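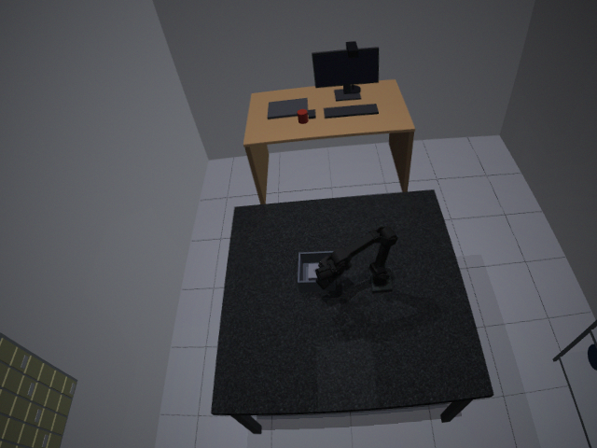
A simulated arm at the gray box, in the kind of virtual room used for pick-and-place tests.

A clean simulator record should not get a robot arm cleared to work near people

24 March 2024

Last October a packing arm at the Puvico plant in Menon closed on the rim of a tote, kept pulling, and tipped the whole thing off the bench. The operator had stepped back in time. The tote weighed 40 pounds.

The same control program had run in Skuvance, the simulator Climness sells with its arms, and passed 100 trials out of 100. That score was in the paperwork the plant signed.

I have set up these cells for 21 years and I like simulators. They catch bad reach limits and dumb collisions before anyone gets hurt. But in those trials the box walls were rigid. The plant's totes are thin plastic and they flex by up to 5 millimeters. The gripper felt less force than it expected, decided it had missed, and squeezed again. There was no limit on retries.

Climness called it a configuration error. The plant called it a training problem. I would call it a sign-off problem – the test that counted was run on a box that could not bend.

My view is that a simulated pass should get an arm onto the floor behind a locked guard and no further. The guard comes off after trials with the real totes, including cracked ones, and with the force log read by someone outside the sales team. Puvico now does this. It adds a week to each install.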